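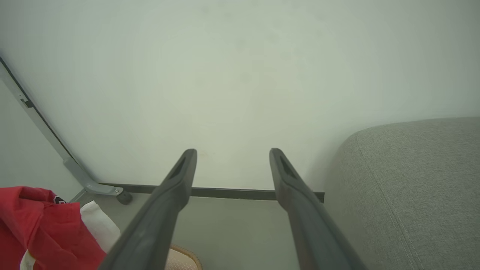
Off-white wall, seen from close range.

Preparing a Shared Laundry Room for Repainting
Facilities Guidance, Grenonel Residence Services
Revised September 14, 2018

This guide sets out the steps for repainting the walls of a shared laundry room in a residence hall or small apartment building. It applies to painted plaster and painted drywall. Rooms with tile to the ceiling, or with visible mold over a wide area, should be referred to the building office before any work begins.

Before you begin

Post a notice on the laundry room door at least 7 days before the work. The notice should state the hours of closure, the nearest open laundry room, and a telephone number for questions. Residents should be asked to remove clothing, baskets, and detergent by the evening before. Items still in the room on the morning of the work should be labeled and moved to the building office — they should not be left in the hallway, where they may block an exit.

Where two laundry rooms serve the same building, paint them on separate weeks. At Ostach House both rooms were closed together one March, and residents had no access to a washer until the following Monday.

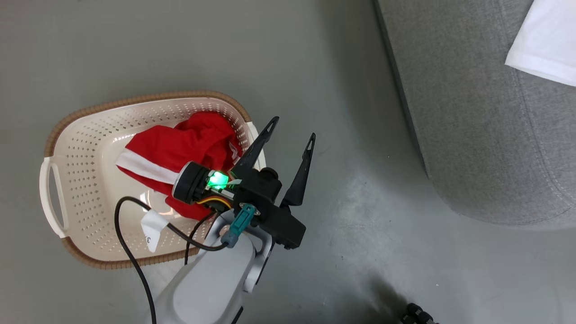
Laundry basket with a red garment, on a concrete floor.

Moving the machines

Turn off the water supply valves behind each washer and unplug all machines. Gas dryers may be disconnected only by a licensed technician. Pull each machine forward far enough for a person to stand behind it with a roller. If the supply hoses are too short to allow this, disconnect them and drain them into a bucket.

Check the floor behind the machines while it is exposed. Lint should be vacuumed, and any standing water should be reported and traced before painting goes ahead.

Cleaning the walls

Laundry room walls collect lint, detergent dust, and a thin film of fabric softener. Paint will not hold well over any of these. Vacuum the walls with a brush attachment, working from the top down. Wash them with warm water and a mild, unscented cleaner, then rinse twice with clean water, changing the water often. Allow the walls to dry overnight with the door open and the exhaust fan running.

Repairs

Scrape away loose paint. If the building was constructed before 1978, have the paint tested for lead before scraping or sanding. Fill small holes and cracks with spackle, let it harden for the time given on the container, and sand it flush. Wipe off the dust with a damp cloth. Stains from old leaks must be sealed with a stain-blocking primer or they will return through the new paint.

Applying the paint

Use a primer and a satin or semi-gloss finish rated for damp rooms. Flat paint is not approved. For a room with 700 square feet of wall surface, order enough primer for one coat and enough paint for two, following the coverage rate on the can.

Cut in along the ceiling, corners, and pipes with a brush, then roll the open wall in sections. Wait at least 4 hours between coats, or longer if the label requires it. In humid weather, plan for the second coat on the next day.

Reopening the room

Leave the exhaust fan running and keep the room closed overnight after the last coat. Reconnect the hoses, open the valves slowly, and run each washer through a short empty cycle while watching for leaks. Return the machines to their places with a gap behind them for the hoses and vents.

Record the paint color, finish, and date on the card inside the supply cabinet. Completed work forms go to Romana Pešek in the building office. Leftover paint should be sealed, labeled with the room number, and stored in the Mikuš Street supply room, shelf 8.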